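The Brurketti teleoperation course has now completed its February block, and I have been asked by several colleagues to set down how the teaching sessions are run and what has been learned from them. The notes below concern the soft-object exercises, in which an operator guides a two-armed robot by remote control while its movements are recorded.
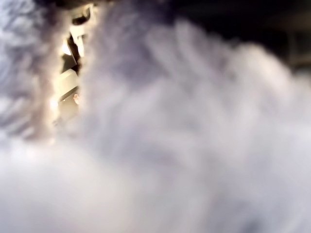
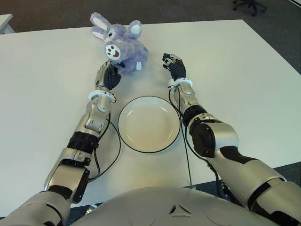
*Ljubica Milošević*

3/19/24

## Purpose of the exercises

The course was established at Saltitz to train operators who had previously worked only with rigid parts. A block or a bracket tells the operator a good deal before contact is made. Its edges are clear, and its width does not change when it is held. A plush toy offers neither advantage. The outer surface is fur, the body beneath it gives way, and the ears and feet move separately from the rest.

For this reason the toy exercises are placed after the block exercises and before the cloth exercises. The plate is the target. An operator is asked to take hold of the bunny, lift it, and set it down within the rim. The robot is to learn from the operator's movements, so a session in which the toy reaches the plate by a poor route has limited value to us.

## Conduct of a session

Each operator completes a short warm-up without recording. Both arms are brought over the table, the hands are opened and closed, and the delay between the operator's movement and the robot's is checked by a second member of staff. Bimla Uniyal has carried out most of these checks and keeps the log.

Recording begins on a spoken signal. The operator then has 92 seconds. This limit was set by the Drendov office and was at first thought to be generous, but new operators use nearly all of it. Experienced operators should not hurry to finish early. A slow, even approach is easier to learn from than a quick one with a correction at the end.

Between attempts the toy is moved and turned by hand. We do not return it to a marked position. In the first week it was always laid down the same way, and the trained policy then performed well in that one arrangement and badly in every other. Those recordings have been set aside.

## Use of the close view

Operators receive a view from the head and a view from the wrist. The head view is used for planning the approach and for judging where the plate lies. The wrist view becomes more important as the hand closes in, and it is also where most beginners lose confidence. At short range, long fur can fill most of the view as a pale blur, with very little in it to show distance.

Our present advice is as follows:

- Select the grasp point in the head view before moving in.
- Keep the approach slow once fur fills the wrist view.
- Do not search for the toy by sweeping the open hand sideways.
- If the position of the fingers is in doubt, withdraw and begin the approach again.

The third item was added after Bimla's review of the February log. Sweeping had become a habit among four of the operators, and the robot had begun to copy it.

## Results to date

The block produced 360 recorded attempts, of which 266 were accepted. Most of the rejected recordings were stopped by the operator, and a smaller number were removed at review for contact with the rim of the plate. The training group at Rusnák has requested 800 accepted attempts before the next evaluation. I consider that figure reasonable, although it will require a second pair of trained operators.

There has been some discussion of whether both hands should be used. The written procedure permits it. My own preference is that the left hand lead when the toy is on the left, with the right hand held open and clear of the grasp until it is needed. Operators who bring both hands in together tend to squeeze the toy between them, and it is then difficult to release it cleanly over the plate. Bimla takes the opposite view for the larger toys, and we have agreed to record a separate set with two-handed grasps so that the question can be settled on evidence.

The revised operator sheet will be issued with the next block. Staff who wish to observe a session should write to me in advance, as the operator's room holds three people.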